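Narthorpe Stage Listings: notes for people who use the data

Updated in May
By Amancay Rivadeneira

This folder contains a list of theater performances given by touring companies at festivals and small venues. I started it when I worked at the Narthorpe festival office and we could not answer a simple question from a visiting director: which foreign groups played here before, and in which language? The answer was in printed programs, in old emails and in the memory of two colleagues. Now most of it is in one table.

What is in the table

The current version has 1,592 rows. One row is one performance, so a show that played three evenings has three rows. The previous version had 1,578 rows. The difference comes from the Bouazza company, which kindly sent us the complete calendar of its spring tour.

The columns are: title, company, country of the company, venue, month, year, language on stage, surtitles (yes, no, unknown), and source. The title is written as in the program of the venue, even when the company uses another spelling on its own posters. If a play was translated, the original title goes in the notes column, if we know it.

For 52 rows the language is marked "none". These are mime, puppet and dance pieces. Please do not read "none" as missing data. Missing data is an empty cell.

How the rows were collected

Mervyn Cheetham typed the older programs by hand and I checked them against the ticket office lists. When the two sources did not agree, we kept the ticket office date and wrote the other one in the notes. Cancelled evenings were removed, but only if we found a written notice. I am afraid that a few of them are still inside, mostly from the Onano open-air season, where rain changed the plan often and the paper program stayed the same.
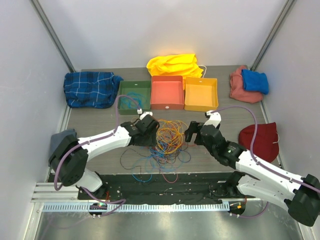 Known problems

Company names are not fully cleaned. Greto appears also as "Teatro Greto" and "Greto Ensemble" – it is the same group, and you should join the three before you count anything by company. Co-productions are listed under the first company named in the program, and this is not always fair to the second one.

The country column shows where the company had its office at the time of the show. It says nothing about the actors.

School matinees are included only when they were open to the public.

File format

The table is a plain CSV file in UTF-8, separated by semicolons. Some spreadsheet programs break the accents when you open it with a double click – use the import menu and choose the encoding there.

Use and corrections

You can use the data for study, articles and programming work, with a mention of the Narthorpe listings. If you find an error, send the row number and the source you looked at. Mervyn reads the corrections for the older seasons and I read the others. We make a new version when we have enough changes, usually before the summer programs are printed.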